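Ticket: Punari jump mat, readings way off
Opened by: Bezawit Zeleke
Status: open, waiting on part
Priority: high (testing week)

6/13/20
Jump mat giving junk numbers since the app update. Same athlete, three jumps back to back, two fine, third one reads 80 cm. No way. Kid is a good jumper but come on.

Tried so far:
- restarted tablet
- re-paired mat, took two goes
- new batteries
- moved off the rubber floor onto concrete, no change

Reply, Ihor Marchuk
What mode is it in? If it's on flight time and they tuck their knees on the way down you get silly heights. Also check drop jump isnt switched on.

Bezawit
Countermovement mode. Hands on hips, legs straight, I was watching. Drop jump off.

Ihor
OK. Export the session and send it. Firmware number too, settings > device.

Bezawit
Sent. Firmware 22. Zsófia's mat at Dratdale is on the same one and works fine, so prob not that.

Ihor
Looked at the export. Landing contact is missing on the bad jumps, mat only picks up the second bounce. Happens when they land toward the left side. Sounds like a dead strip or the connector. Do 10 jumps landing left, 10 landing right, log both.

Bezawit
Done. Right side all normal. Left side four bad ones. Wiggled the cable and it dropped out completley, then came back.
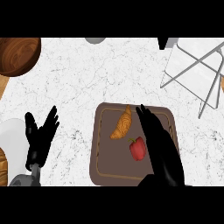

Brown tray on the marble-look countertop

Ihor
Cable then. Ordering a replacement from Modton, part 144. Dont tape it.

Bezawit
Too late, taped it. Will take it off. Using chalk and the wall for the volleyball girls till it gets here. Squat testing not affected, going ahead as planned.

Ihor
Fine. Leave ticket open, retest both sides when the cable is in.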